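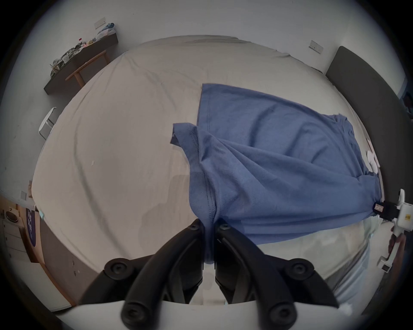 Department of Textile Studies – Course Handouts

Cotton, Week 2: From Fiber to Cloth

Samira Nassar
Posted 12 May 2020

Last week we stopped at the gin, with the seeds out and the lint baled. Now the fun starts! Everything in this session is about twist, and once you get a feel for twist you will never look at a pair of socks the same way again.

Pull a tuft from a cotton ball and tug. It comes apart with almost no effort. Now roll it between your fingers while you pull, and suddenly you have a thread that fights back. The fibers are gripping each other by friction, and that is the whole secret of spinning – people worked it out thousands of years ago with a stick and a weight.

Terms to know: carding, sliver, roving, ply, S-twist and Z-twist.

Knits and wovens

A woven cloth has two sets of yarns crossing at right angles, the warp and the weft. Plain weave goes over one, under one. Twill steps sideways by one yarn on each row, giving you the slanted lines on denim (go and look at your jeans, they are lovely up close).

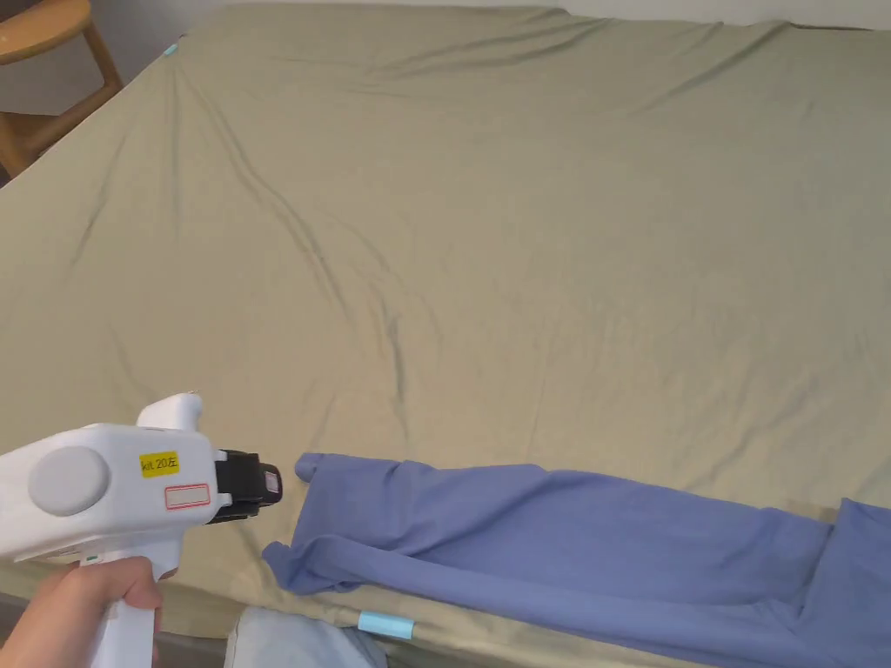 Fitted sheet on a large bed, with wrinkles across the surface.

A knit is made of loops, each one pulled through the loop before it. Loops can change shape, so a knit stretches even when the yarn itself barely does. T-shirt jersey is a weft knit, and its two sides look different: little V shapes on the face, bumps on the back.

Why cotton creases

Cotton is nearly pure cellulose, and its long chains are held side by side by hydrogen bonds.

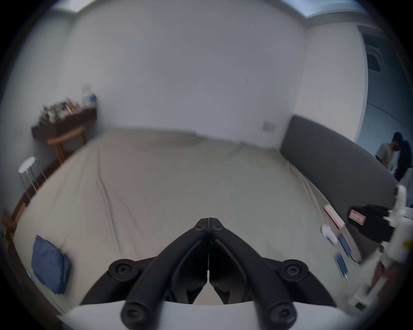

Bend the fiber and some of those bonds break, then form again in the bent position. Water helps them let go, so a steam iron beats a dry one. Wrinkle-resistant finishes add chemical links between the chains – great for smoothness, but they can cost the fiber some strength.

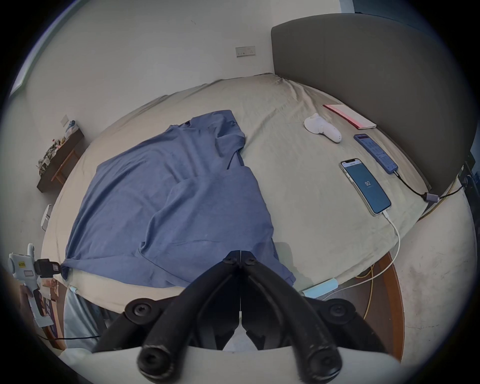
Creases near the far edge of a fitted sheet.

For next time

Read the Dramis chapter on dyeing, pages 131 to 140. Bring 2 scraps of cotton cloth, one knit and one woven, and a magnifying glass if you own one. We'll be pulling threads!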